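Projects > Zirkeo Cell > Meetings > Minutes

Minutes of the Gripper and Camera Trial Meeting

Date: Thursday, October 24, 2019
Place: Landale office, small meeting room, with Tolentino on the phone
Present: simulation group, controls group, one member from Tatden
Apologies: purchasing

1. Minutes of the previous meeting

The minutes were accepted with one correction. In point 4 the word "wrist" must be read as "forearm". All open actions are closed except the one on the pad friction value, which is continued under point 5.

2. Wrist camera, view with the arm away from the table

The simulation group presented the wrist camera of the Zirkeo cell. The question was whether the camera position is good enough to keep for the trial of the second controller. Tolentino asked that the open fingers and both black pads stay inside the view, also when the arm is moved off the table.

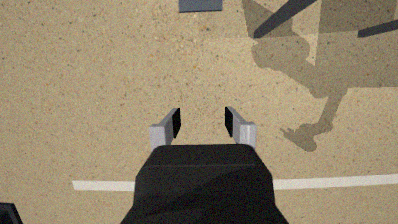

The group agreed that the position can stay. Controls remarked that the gripper body takes a big part of the lower image, and that a shorter bracket would help. Tatden answered that a shorter bracket brings the camera too near to the joint cover. It was decided to leave the bracket as it is until the two controllers are compared, so that only one thing is changed at a time.

There was also a discussion about shadows. The arm throws a large shadow on the floor, and the part detector was trained with softer light. Simulation will repeat one set of runs with the lamp lower and one set without shadows.

3. Wrist camera, view at the tray

Controls reported on the approach to the round tray. The task is to take the hollow cylinders, orange and gray, and to put the orange ones into the blue bin. The corner between the divider and the outer wall is the most difficult place. When cylinders stand close together there, a finger has little room to go down between them, and the right finger can hide a part of the ring from the camera.

Tatden proposed to add a second view from above for the detector. Controls would like to try first with the wrist view only, using a small turn of the wrist before the fingers go down. Both will be tried, the wrist turn first. 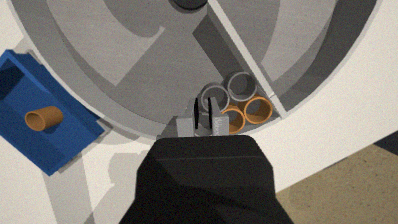
4. Comparison of the two controllers

The old controller and the new one will each do 60 picks from the same list of start positions. The log from April holds 769 picks with the old controller, but the start positions were not saved, so it was agreed not to use it for the comparison. It can still be used to check the time of one cycle.

Tolentino asked what counts as a good pick. After some discussion the meeting decided: the cylinder must be in the bin and the fingers must be open again. A cylinder lying on its side in the bin is accepted. Touching the divider is written down but does not count as a failure.

The open-finger pose away from the table will be used as the reference at the start of each run. Controls asked that the floor stripe can be seen on both sides of the gripper in this pose, to make a quick check by eye possible.
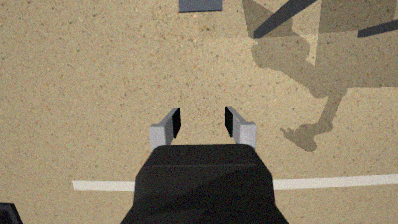 Fig. 3. Wrist camera, fingers open, with the white floor stripe behind the gripper.

5. Gripper fingers and overhead view

The friction value of the pads is still not confirmed. Tatden has sent a data sheet, but for a different thickness. Until the right value arrives, the value from file 123 will be kept for both controllers.

Simulation showed the overhead view with the first arm above the tray. The second arm will not be used in this comparison. Controls asked to move the overhead camera a little toward the lower left, where only the base and shoulder region of that arm come into view. This was not agreed, because the tray and the blue box must stay well visible. 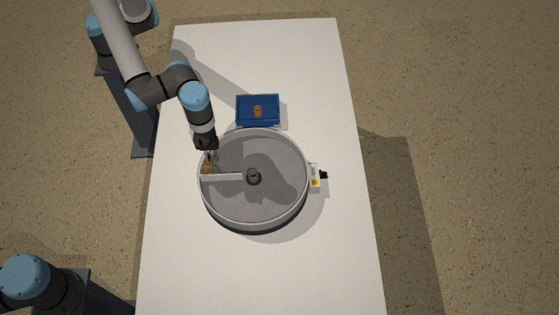 Reading time: 3 min

6. Actions

- Simulation: repeat the runs with lower lamp and without shadows.
- Simulation: save the start positions together with each log.
- Controls: prepare the wrist turn and send the settings to Tolentino.
- Tatden: send the data sheet for the correct pads.
- Landale: reserve computer time for both controllers.

7. Other matters

The names of the log folders are not the same in Landale and Tolentino. The Landale names will be used from now on. The next meeting will be fixed by mail when the first controller has finished its list.

Related items
Zirkeo Cell: list of start positions
Bracket drawing, second version
Notes on the part detector and light
Minutes of the April meeting

Contact | Copyright Landale | Back to top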